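Search the boards Enter keywords Go

Coltmont (no spoilers past the first hour please)
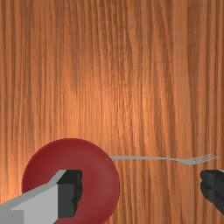

Red plate on a wood table.

mattinee_row
Saw Coltmont on Friday at the 7:15. It's the making-of story behind Lolora, the old desert musical, and mostly it's two people arguing over a script in a rented house. I liked it more than I expected. The second hour drags once the studio lawyers show up.

pellham22
I didn't. They turned the writer into a scold and the director into everybody's favorite uncle. I've read the production diary and she was the funny one. He was the one who fired people.

mattinee_row
Haven't read it. Is that the one Naheed Bhutto edited?

pellham22
Yes, 343 pages with the index. The chapter on the test screening is worth the price. The movie gives it one scene and gets the result wrong.

sodafountain
It's a drama, they're allowed to move things around. My problem was the songs. You sit through all those arguments about the finale and then they play 90 seconds of it over the credits.

pellham22
Moving things around is fine. Making her cry at the premiere when she didn't go to the premiere is something else.

mattinee_row
OK, that bothers me too. I thought that was the best scene.

grantw
Does anyone know if it's opening wider? Nearest theater to me is the Satti and they only have it until the end of August.

sodafountain
The Tilau downtown has it next week, small screen. Go early, the sound is bad in the back rows.

Reader comments

duskline: Agree about the lawyers. I'd cut every one of those scenes.

r_ofarrell: Lolora itself is still the better movie. Watch that first.

hemlock5: Watched them in the other order and had no trouble following it.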